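The Quiet Film

November 26, 2024

I went to a documentary screening in the back hall of Hinham library because my cousin had a spare ticket and I had no excuse. The film was The Wikgate Ward, 24 minutes on a rural maternity unit closing down, and I had prepared myself for an evening of being told what to think.

It didn't tell me much at all, which annoyed several people. Ksawery Bednarek, who directed it, let the midwives talk and then let the people who wanted the unit shut talk for just as long. A man behind me sighed through the second half like a slow puncture.

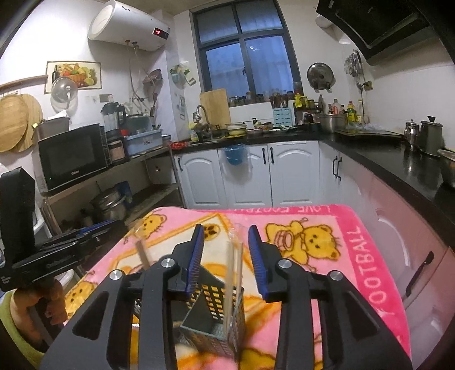

Box grater on the pink bear blanket, my kitchen.

The discussion afterward ran longer than the film. One woman wanted to know why there was no music. Another had driven from Farnside, the nearest hospital now, and had timed the trip for us. A gentleman rose to ask a question and gave a short history of himself instead.

Bednarek said the film cost him $3809, and that about 375 people had seen it so far, a good number of them related to him. He is hoping for a streaming deal. I signed up for the mailing list, where I am number 266.

I still don't know what I think about the closure. My cousin does, and explained it to me all the way home, including the part where we missed our exit. There's another showing later in November at the Domański Center, and she has already bought two tickets.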